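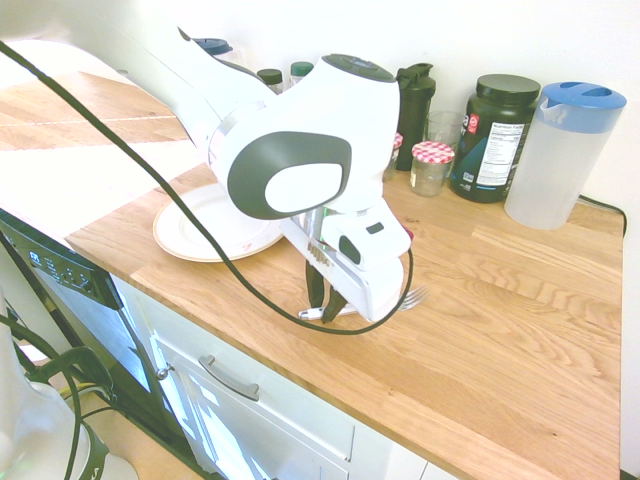
A remark came in after the last session, that weeding is the wrong word for it, that a weed is something you never wanted in the garden and a library book is something the public has paid for, and could we please call it something else. Another of you answered that the catalogue module calls it deselection and that this sounds worse.

I will keep weeding in these notes, as it is the word you will meet in branches. But the objection is a good one and I come back to it in the part on the public.

Session 3. Weeding the public collection

Reading before the session: the collection policy of the Ornedik library service, first part only. The second part is about donations and we do it later in the term.

What we mean by the term

Weeding is the regular removal of items from the open shelves. The item can go to another branch, to the stack, to a sale, to recycling. So weeding is a decision about the place of an item in the first step, and a decision about its life in the second step. In many written policies these two are mixed, and then the staff do not know who may decide what. When you read a policy, please underline in one colour the sentences about removing and in another colour the sentences about disposal. You will often find that the second colour is almost missing.

It is also useful to separate weeding from stocktaking. In a stocktake we ask if the item is there. In weeding we know it is there and we ask if it should be. Small branches like to do both at the same time to save labour, and this is possible, but the person with the scanner gets tired and begins to make quick decisions late in the afternoon.

Grounds for removal

Condition. Broken spine, missing pages, mould, strong smell. Mould is the only ground where the item leaves the shelf immediately, without a list and without a second opinion, and its neighbours are checked too.

Content out of date. This is serious in health, law, tax, travel and computing. A beautiful book about medicines can be dangerous if it is old. In history or art the age says very little, and in poetry nothing.

Use. Most systems can print a list of items with no loan in a chosen period. In Ornedik the period is 3 years for adult fiction and 5 years for adult non-fiction. Please note that loans are not the same as use. Reference books, local maps, large picture books and music scores are often used at the table and put back by the reader. If your branch does not record use inside the building, the list will be unfair to these.

Duplication. When a bestseller is new the service buys many copies, and after the demand is gone they stand side by side. Keep the best copy by condition, not the one with the lowest number on the barcode.

What we normally do not weed

Local history, local authors, and anything that is the last copy in the region. Each service in the Wetik consortium can see the holdings of the others, and a last copy is offered to the partners before any disposal. The partners have 60 days to answer. If there is no answer it goes to the stack and not to the sale. I have seen colleagues treat silence as permission. It is not written so in the agreement.

Community language collections need also more care. A low number of loans in one language can mean that the books are poor, or that the shelf is in a dark corner behind the printer, or that the families moved to another suburb and the collection should follow them. Talk first with readers, if you do not read the language yourself.

Case: the Udow branch

Udow is a small branch with one long room and low shelving. For many years nothing was removed, and the shelves were filled to the last centimetre, so that new books were laid flat on top of the others. A report from the Fikre system gave a list of items with no loans, and the first list was so long that the staff put it away in a drawer. I do not blame them.

The second attempt was organized differently. The list was cut by shelf range, one range for each week. Two people looked at every item, one from the branch and one from outside, and where they did not agree the item stayed until the next round. The target was that no shelf should be more than about 90 per cent full. They did not make a target for the number of books removed, and I advise you also not to make one. When people must reach a number, they take the easy books, which are the thin ones and the ones at eye level.

In the year after, loans in children's non-fiction went up, while adult fiction stayed the same. We should be careful here. The children's area had also received new front-facing display in the same spring, and the two effects cannot be separated with the data we have. In an essay please do not write that weeding increased the loans at Udow. You may write that loans did not fall.

Speaking with the public

Here I return to the remark. Readers who see boxes of library books beside a recycling bin feel that something is being done behind their back. Usually the removal itself was correct and the mistake was silence. Some services put a short notice on the ends of the shelves while the work goes on. Some have a page in the policy, in plain words, that says what happens with the books and where the money from a sale goes. Ornedik has both, but the notice is in very small print and the page is hard to find on the website.

About the word: I asked in the branches and heard refreshing, renewing, reviewing, thinning. My own opinion is that reviewing is the most honest for a public notice, and it leaves open that the book may stay. In internal papers use the term of your service, even if you dislike it.

Do not promise a reader that a book will be kept for her. You can note the interest in the item record, and the colleague who makes the next round will see it.

For the next session

Choose one shelf range in a library you can visit. Write a page on which grounds you would apply there and which you would not, and on what you could not know by looking only at the shelf. You do not need to touch the books or speak for the library. If staff ask what you are doing, tell them and show them this sheet.

Bring also your underlined copy of the policy. We will compare the colours at the beginning.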